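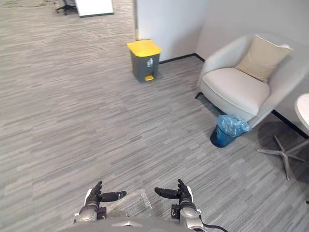
Carpet tiles or a proper roll for a shared office?

Posted by marlpit_jo, 2021-10-15

Hi all, hoping someone has been through this. We rent two rooms over the bakery in Laltthorpe and the landlord has finally agreed we can change the floor in the bigger one, as long as we pay for it. The old stuff is brown, bald by the door and smells of soup when the heating's on. I've had a price of £2,000 for Fornwood tiles, fitted, and £400 less for a roll of something plain. I like the idea of swapping a tile when somebody drops their coffee (usually me) but my sister had them at her last job and she says the corners lifted. We've got chairs on castors going back and forth all day. Is the extra worth it? And does the colour matter as much as the shop makes out?

hattersley_blue

Tiles, every time! We had ours put down in May two years ago and I've already swapped the ones by the kettle, took me ten minutes with a paint scraper. Your sister's lifting corners will be the glue, I'd bet. Ask whether they're using tackifier all over or just dabs here and there, and if it's dabs, ask someone else. Do buy a spare box at the same time, though. I went back for more and the new batch was a shade greener, which drives me up the wall every time I make a brew.
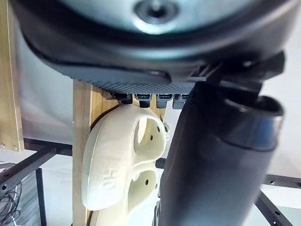 As for colour, go for something with a bit of pattern in it. Ours was plain navy in the old place and it showed every crumb and bit of fluff, I was hoovering before visitors like a mad thing. Mid grey with a fleck is dull but you'll be glad of it by winter.

pottingshed77

roll. cheaper and no joins. get chair mats

wennet_lane

Had the Wiriya ones from Trarkell and they've been fine under castors, bit scratchy if you take your shoes off. Check what's under the old carpet before you pay anyone. Ours was lumpy and levelling it was another £400 on the bill. Also ask if they'll take the old carpet away, mine sat in the hall for weeks.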